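4.3 Placing objects within reach of both arms

Take your time with this part, friends, as a tidy table saves a great deal of grief later on.

1. Set the tray square to the front of the cabinet and keep the drawer fronts clear.
2. Leave at least 75 mm between any loose item and its neighbor.
3. Hold arm speed to 400 mm per second whenever both grippers are over the table. 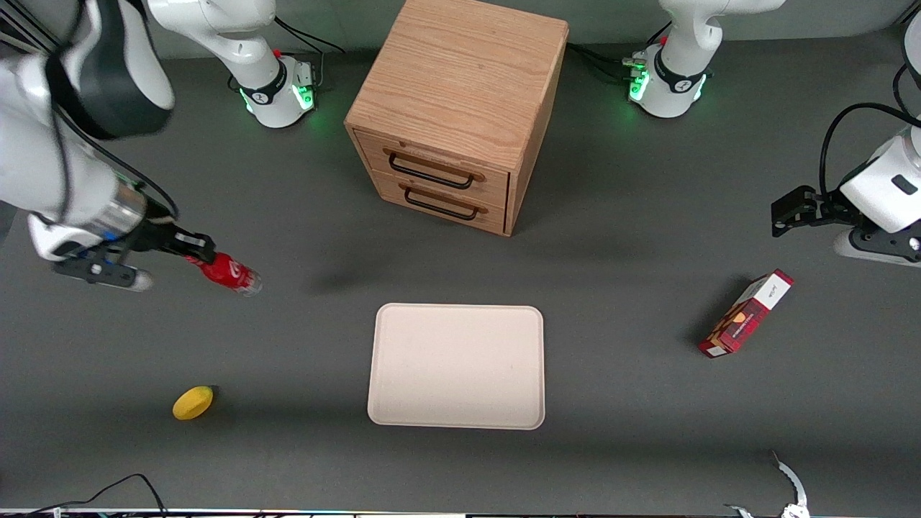 Figure 2. Two-arm layout with cabinet and tray.

CAUTION: Keep your hands off the table while either arm is powered, even if it seems to be resting.

4. Bring the open gripper over a box so that the fingers can close across its narrow side, and check the wrist view before you go lower.

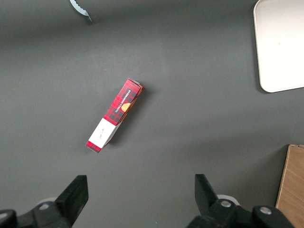
Lauri Kuusisto wrote to us from Skornanen that the speed limit in step 3 ought to apply to one-arm work as well, and we have no quarrel with anyone who prefers to run it that way.

5. Note the layout in your Delorme log before the first cycle.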